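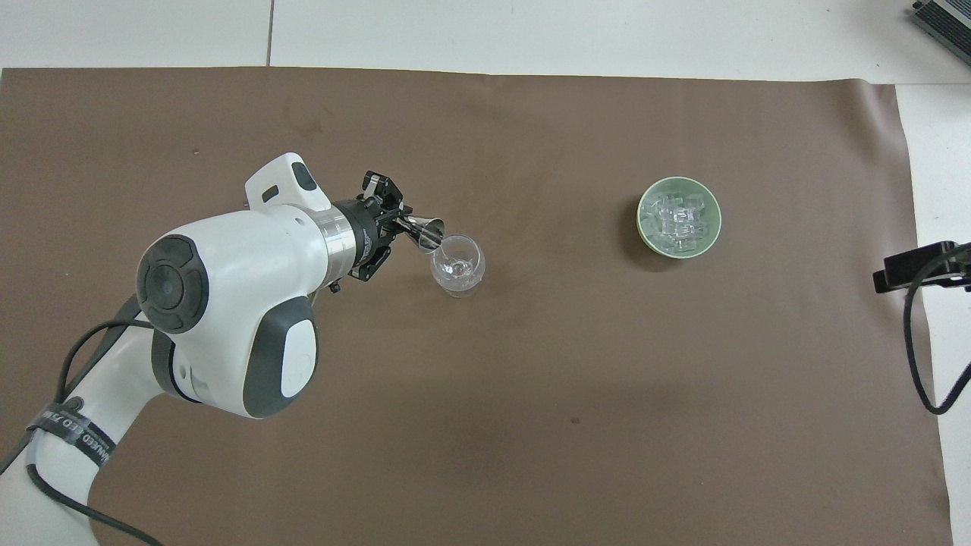

El brazo con el medidor sobre la copa, junto al bol de hielo.

Weronika Lis lleva encima una libreta con las tapas dobladas, y antes de sentarse ya está leyendo en voz alta. «Regla 2: el brazo que no trabaja se queda arriba y vacío. ¡Esa la discutimos una semana entera!», dice, encantada de poder discutirla otra vez.

Lis redacta en Clulloris las normas de trabajo para las celdas de dos brazos que preparan bebidas. El proyecto se llama Trillo y su documento interno, que va ya por la versión 5, cabe en 22 páginas. Hemos venido a hablar de ese documento y acabamos hablando de hielo, de cables y de copas con pie durante casi toda la tarde.

«La gente espera que empiece por la velocidad - y yo empiezo por la mesa», explica. Su norma pide una superficie mate de un solo color, bien extendida, con los recipientes separados entre sí y espacio libre delante. El vidrio transparente le parece un maestro estupendo. «Una copa te obliga a ser ordenada. Si la colocas de cualquier manera, lo pagas en el primer movimiento».

También se entusiasma con los cables, que tienen capítulo propio. Cada lazo debe permitir el giro completo de la articulación sin entrar en la zona de la pinza, y se revisa moviendo el brazo despacio, con alguien al lado de la parada de emergencia. Eliseo Aguirre, encargado de esas revisiones, asoma la cabeza para añadir que se hacen al empezar el turno y después de cualquier cambio de herramienta. «Sin excepciones, ni siquiera para Weronika», dice, y vuelve a lo suyo.

¿Y las manos humanas? Lis pasa varias hojas. Para reponer hielo o cambiar una copa se detienen los dos brazos, también el que parece estar de adorno. «Son dos máquinas que comparten una mesa. Para mí es una sola zona, y se entra en ella con todo parado».
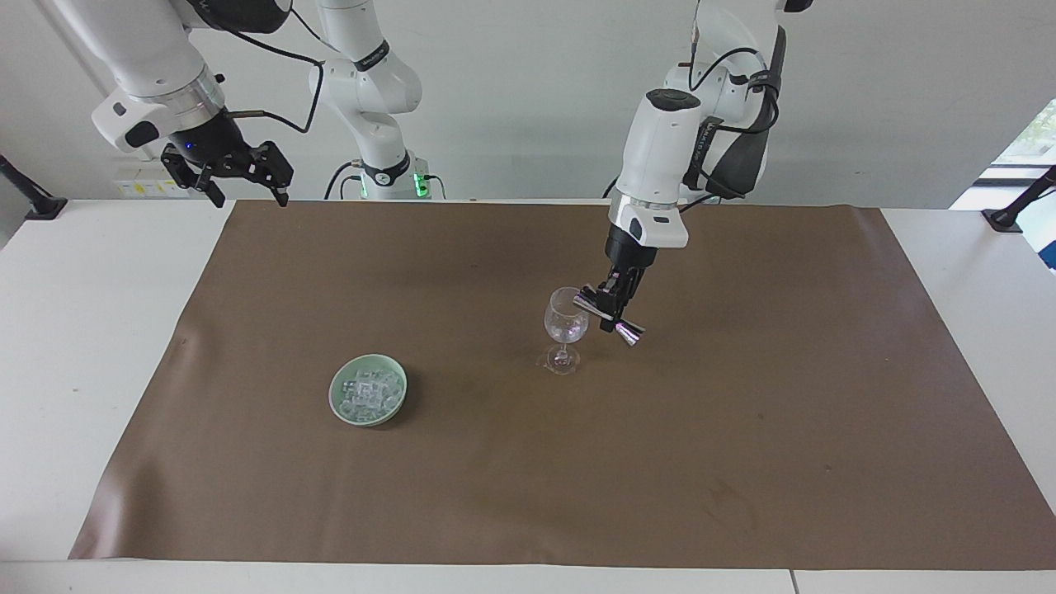
Lo que falta por escribir

La próxima versión llegará en mayo y tratará de la higiene, un terreno en el que Lis reconoce que está aprendiendo muchísimo. La ayuda Chutima Petchrat, que viene de la hostelería y le ha llenado el borrador de notas: qué piezas se desmontan, con qué se limpian los medidores, cuándo se tira el hielo aunque nadie lo haya tocado. «Yo había escrito medio párrafo - ella me devolvió cuatro páginas, ¡y tenía razón en casi todo!».

Queda abierta la cuestión de los vertidos. Lis quiere que cualquier líquido fuera de la copa detenga la celda; Aguirre prefiere distinguir entre una gota y un charco. De momento han acordado anotar unos 100 ciclos completos y volver a sentarse con los datos delante.

Le preguntamos si compartirá el texto con otros talleres. «Claro que sí, ya lo tienen los de Ilska, y me lo han devuelto lleno de tachones. Me hizo una ilusión tremenda».

Compartido 22 veces · 2 comentarios

Henryk Pietrzak
Muy de acuerdo con parar los dos brazos. En mi taller solo parábamos uno y lo cambiamos después de un buen susto.

M. Tomaszewski
¿Se podrá leer el capítulo de los cables? Me interesa sobre todo cómo fijan los lazos en la muñeca.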